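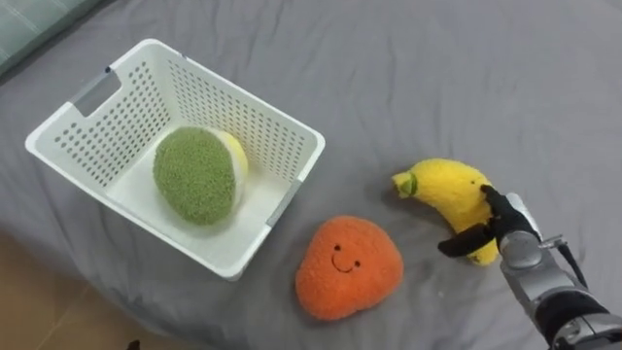 Fludham, October

Chapter 5
Gathering Examples

In the chapters before this one, we supposed that the examples were already there. We had a folder, the folder had recordings, and the question was how a system can learn from them. Now we must go one step back and ask where the recordings come from. This work takes many hours, and students often think it is the easy part. I thought so too, before I did it.

Consider a small task: put the soft toys in the basket. A person can say it in one breath. For the learning system it is a long chain of arm positions, finger positions and camera views, and each link of the chain must be recorded at the correct moment. One complete chain, from the start of the task to its end, we call an episode. At the opening of this chapter there is one moment of such an episode. The citrus toy lies in the basket, the hand holds the banana at one end, and the orange toy with the smile is still on the sheet.

A learning system does not know which parts of this moment are important. Is it the color of the toy? The folds in the gray fabric? The place of the basket? If the basket stands on the left side in all the episodes, the system may learn "move left" and never learn "move to the basket." The two ideas give the same result during training, and they give different results on the first day that somebody moves the basket.

For this reason, the person who plans the collection must decide in advance what will change between episodes and what will stay the same. In the Lastum project, which we use through the whole chapter, the plan was written by Lucimara Camargo and Lenka Vondráček before any recording was made. It had 68 starting arrangements. Each of them was drawn by hand on paper, and the operator had to copy the drawing before the episode could begin. Some operators found this slow. Kátia Moura, who recorded more episodes than any other person in the group, asked twice if she could place the toys freely. The group tried it for one afternoon. When they compared the starting positions, they saw that a person who places toys "freely" puts them again and again in nearly the same spots.

At the end the project had 465 episodes which were accepted. Roughly 10 percent of all the recordings had been refused, and section 5.4 is given to the reasons for this. A dropped toy alone was not a reason. If the operator picked it up again and finished the task, the episode was kept and marked as a recovery, and we will see later that these marked episodes were very useful.

Soft objects need some extra words. A plush toy changes its shape when the fingers close on it, so there is more than one good way to hold it. One operator takes the banana by the end, another takes it by the middle. Both are right. But if the examples mix the two ways without any order, a simple learner may choose a point between them.

Before you read section 5.1, take a sheet of paper and write down everything you would change between two episodes of the basket task. Keep the paper. You will need it for the first exercise.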